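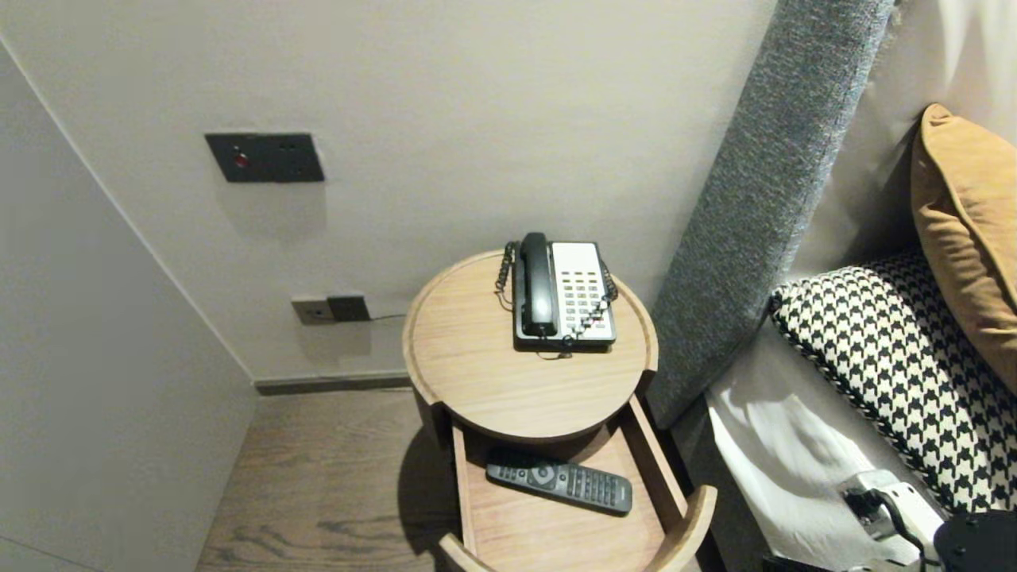
Vetlow, a young company that wants to sell housekeeping robots to hotels, has spent October teaching its learning system one of the less glamorous skills of the hospitality trade: tidying the nightstand. The work is being done in a guest room at the Justari, a small hotel that agreed to give up one bed for the cause. A typical example starts with a black TV remote lying in the open drawer of a round bedside table, under a corded phone that younger guests may need explained to them. The operator steers the arm through the job, the cameras record it, and then everything is put back where it was so it can be done again.

The company says it has collected 143 examples so far, each lasting roughly 20 seconds. Another 7 were thrown out when the operator closed the drawer before putting anything in it, a mistake the system would have learned faithfully.

The software, called Druvis, is meant to pick up the task from these recordings without being programmed step by step. Vetlow plans to repeat the exercise in five more rooms, on the theory that a robot raised on a single nightstand will be baffled by the next one. The Ristić, a larger hotel across the street, has offered two of them.

No date has been set for a trial with paying guests. The Justari says its housekeeping staff remain on the usual schedule, and that they can do a nightstand in four seconds.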